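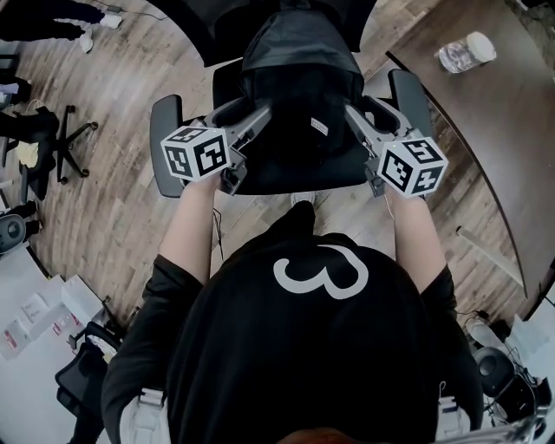
The pitch from Peixoto is easy to like. Instead of paying for a robot arm and somebody to steer it, you rent a pair of hand-held grippers, strap on a pack, and do ordinary chores while the kit records how your hands move. Later, in theory, a robot learns from it. The company calls the kit Etero and began taking orders in January.

I went to its office in Brirside to ask the product manager what a small shop gets for its money. He asked me to leave his name out, and I agreed.

"You're buying hours," he said. "One person with two grippers can get through more tries in a morning than most labs get in a week."

How many more? He said a trained wearer could log 61 usable tries in a session. I asked what made a try usable. "The markers stay in view and the grip is clean," he said. And who decides that? "We do, for now."

The patterned cubes by the hands are how the software works out where each gripper is. I asked what happens when a sleeve, a chair arm or a draped coat gets in the way. He took a while over that one. "You lose the track for a moment, and the software fills it in." Fills it in with what? "A good guess."

Soft things are the hard part of this business, and he didn't pretend otherwise. Cloth folds differently every time. His team has a set of 707 recordings of fabric tasks, all made in one office. When I said that one office was not much of a world, he told me a second site in Primorthorpe was "close."

The rent is $1000 a month with the pack included. Training a robot on the results is extra, and he wouldn't give me a price for it. He also wouldn't show me a robot doing a chore it had learned this way. "Not on a visit," he said.

I asked about comfort. He said people wear the kit for almost 16 minutes before they want a break, and that lighter straps are coming. He had no date for those.

"Ask me again in a year," he said at the door. I plan to. Until then I'd want to see one robot put one jacket on one chair before I signed anything.

14 shares | 3 comments

Related
Renting a warehouse cart: read the contract first
Do cheap grippers hold up?
Primorthorpe repair shop tries a robot helper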